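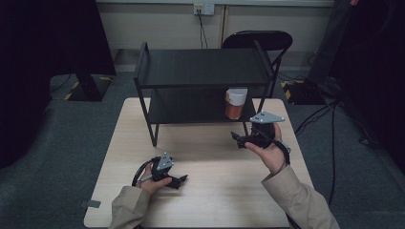 I drove up to the Nodberg open day in Husthorpe with one job: come home with a number I could put in our equipment budget. We've been going back and forth since January on whether to buy a pair of hand-held grippers or wait another year and save up for a full arm, and I was sick of reading brochures. So I headed straight for the tables where people were working. The one I stayed at longest had a black two-tier metal shelf on it with a cup on the lower level, and a guy in khaki sleeves with a gripper in each hand. What caught my eye (besides the cup!) was the cable looping off the left one and trailing back past his wrist. I hadn't put a cent aside for cabling, or for how much table you need once somebody has both elbows out.

Morena Marino took my group around and she was great, very patient with money questions. The pair they quote is $3,290, and I wrote that down feeling pretty good about myself. Then she got to the extras. Spare fingers and mounting plates come as a kit for $712, and she told me flat out to order it with the first batch, as shipping it later takes 25 days. Training is a half day and it's included, hooray.

Ward Van Leeuwen did the planning talk after lunch, 45 minutes in a room with terrible coffee and very good cookies. He wants you to draw your floor before you order anything: table, shelf, chair, outlets, where the cords run. I drew ours on the back of the parking slip and found our only free outlet is behind the filing cabinets, so there's an electrician to add to the list.

I also asked him about Jindov and Matos, the other two on our short list. He was polite about Jindov and changed the subject on Matos, make of that what you will. I'm seeing Jindov next, and I'm bringing a tape measure this time.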